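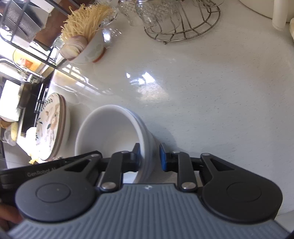
KITCHEN NOTES

Drying racks, foot rings and where the water goes

A slotted rack looks after plates very well and bowls rather badly. The dividers are spaced for something flat, standing on edge. A plate dropped into a slot touches the rack at two or three points, sheds water down both faces and can be lifted out without disturbing its neighbours. A bowl has depth, so it either straddles several slots and wastes them, or it ends up on the worktop beside the rack, tipped on its side, with plates standing next to it.

The side position is better than it looks. A bowl set mouth down on a flat surface seals itself at the rim. The air inside cannot move, and a film of moisture stays on the glaze until somebody picks the bowl up. Laid on its side, a bowl has an open mouth and air reaches the whole interior. The drawback is stability. A round bowl on a smooth top rests on its rim and on one part of its foot or wall, and a nudge will roll it in an arc. Keep it away from the front edge and point the mouth along the counter.

The foot ring deserves more attention than it gets. It is the raised circle on the underside, and on many white bowls the very bottom of it is left without glaze so that the piece does not stick to the kiln shelf. Bare clay takes up a little water and is slower to dry than the rest. The recess inside the ring also holds a small pool whenever the bowl is dried mouth down. If you stack bowls straight from the counter, that pool goes into the bowl underneath. Wipe the ring with a dry cloth before stacking. It takes two seconds.

I ran a simple comparison in August on the worktop at home, using one Troldale cereal bowl rinsed in warm water and shaken once. Mouth down on the bare surface, it was still damp inside after 242 minutes, at which point I stopped. On its side it was dry to the touch in 35 minutes, apart from the foot ring. Leaning in the rack across two dividers, it took 18 minutes. The window was open throughout. One bowl in one kitchen is a thin basis for anything, but the order did not change when I repeated it.

Decorated plates are a separate matter. Painted designs under the glaze will stand up to ordinary handling. Designs applied over the glaze can be felt slightly with a fingertip, and they wear where the next plate touches them. In a rack, face all the plates the same way, so that the picture on each one is opposite the back of its neighbour with a divider in between. When they are standing as a pack without dividers, lift each plate clear before moving it. Sliding one across another puts a rough foot against a painted face.

Unglazed or brown-edged rims show chips less readily than white ones, so check them by touch. Run a dry finger lightly along the outer edge, stopping at anything sharp.

Next, the area around the rack. Most small kitchens keep dry food closer to the washing-up than is sensible. A bundle of dried noodles standing in an open bowl is handy for cooking but will take up moisture from steam and splashes, and softened ends tend to stick together in the pan. Move the noodles to a lidded jar or put them at the far end of the counter. Onions tolerate an open bowl and prefer moving air, though they should also be kept out of the splash zone – a damp outer skin is where mould starts.

Sponges and cloths want the same treatment as crockery, with air on both sides. A sponge pushed behind the rack stays wet longest of anything on the counter. The Drovora rack I use has a side hook for a cloth and nothing for a sponge, so mine stands on edge in a Solero soap dish with a ridged base.

Empty the rack before the next wash. Every drying time quoted in this item assumes that nothing wet is dripping from above.

Next month: utensil holders, with and without drainage holes.

Þröstur Briem

Comments (4)

platerail
I have a Van Hecke rack with movable dividers. Taking out every second one leaves enough room for soup bowls to lean properly. Cereal bowls still fall through.

Maud K
Did you try mouth down on a folded tea towel? That is what I have always done.

Þröstur Briem
Maud, yes, once. The towel took up the water at the rim but the inside was no drier than on the bare worktop. A wire cooling rack under the bowl works better.

hobnob2163
Can confirm about the foot rings. I had grey circles inside every bowl in the stack and blamed the dishwasher.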